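Home | Forums | Live Music | Beer & Venues | New Posts | Log in

Jokside brewery gigs - worth the trip?

mashtun_mick
Anyone been to the songwriter nights at Jokside since they moved them upstairs? Thinking of going in July. Last one I did was in the old loading bay, sound was awful but the porter made up for it.

fretbuzz
Went last month. Patricio Villanueva doing his own stuff, just him and a guitar. Best night I've had in ages. Tells you how each song got written, then plays it. Doors at 8, he was on by half past. Get there early, only 10 tables.

pinchofsalcedo
Hmm. Good songs, far too much chat. One story went on longer than the song did. And people talking at the bar all the way through, which staff did nothing about.

fretbuzz
The stories are the point though?? It's a songwriter night.

pinchofsalcedo
Fine, but I paid to hear music. Goltinholm do it better imo. Shorter talk, same price, pint included.

mashtun_mick
Goltinholm beer is dishwater, sorry. What's the floor like upstairs, is there room to stand if the tables go? 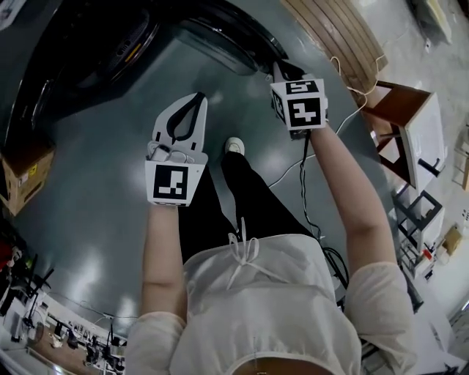 Grippers in hand, one white trainer showing. Click to enlarge.

fretbuzz
Plenty of room to stand at the back. Bit echoey there. Left side by the stairs is better.

kettlesour
Was at the same one as fretbuzz. Agree with salcedo about the bar noise, don't agree about the talking. The bit about writing a chorus on a night bus was lovely. Zikier pale was on cask and in good nick, had three.

pinchofsalcedo
The night bus one was the long one!

mashtun_mick
Ha. Ok who's on next, the website still has the spring list up.

kettlesour
Kamonchanok Thaweesak I think, with a fiddle player. She did a set at Salcedo in the winter, much quieter stuff. Dont sit near the bar for that one.

pinchofsalcedo
Now her I would go back for. Did they say if its ticketed? Last time was pay on the door and they turned people away.

kettlesour
Ticketed, online only. Fee on top as well, annoying.

fretbuzz
Just booked two. Still some left when I looked, standing mostly. Last train is tight if she does an encore so I'm driving, soft drinks for me.

mashtun_mick
Got one, standing. Will be by the stairs with a porter if they've got it on.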